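Suchbegriff eingeben Suchen

Holzhandel: Setel ändert Sortierung für Eichenfurniere

29. August 2019

Der Furnierhändler Setel stellt die Sortierung seiner Eichenfurniere im November um. Statt bisher fünf Güteklassen gibt es künftig drei. Maßgeblich sind Astanteil, Farbabweichung und Faserverlauf, gemessen jeweils am ganzen Blatt. Die Mindestabnahme pro Klasse sinkt auf 80 Quadratmeter.

Grundlage ist eine Auswertung von 386 Reklamationen aus den Lagern Ashby und Flistton. Nach Angaben von Carola Wiegand, Leiterin der Qualitätsprüfung, betraf der größte Teil die Grenze zwischen zweiter und dritter Klasse. »Dort lagen die Prüfer zu oft auseinander«, so Wiegand. Die beiden Klassen werden zusammengelegt.
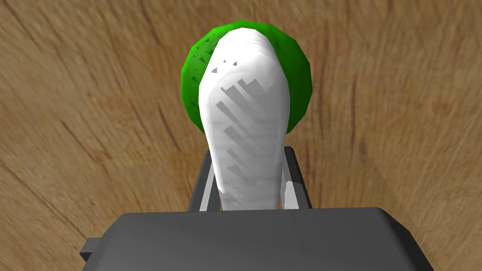
Holzoberfläche mit geschwungener Maserung (Computergrafik)

Blätter mit stark gebogenem Faserverlauf gelten nicht mehr automatisch als Abwertung. Sie werden gesondert ausgewiesen und mit einem Abschlag von 20 Prozent geführt. Bestände aus der alten Sortierung – etwa 1000 Pakete – werden bis zum Abverkauf nicht umetikettiert.

Urs Nägeli vom Innenausbaubetrieb Stundia rechnet mit Mehraufwand bei laufenden Aufträgen. Für Nachbestellungen müsse die alte Klasse noch angegeben werden können. Setel will dazu eine Umschlüsselungstabelle an Bestandskunden verschicken.

Diese Website verwendet Cookies. Mit der weiteren Nutzung stimmen Sie dem zu. OK Mehr erfahren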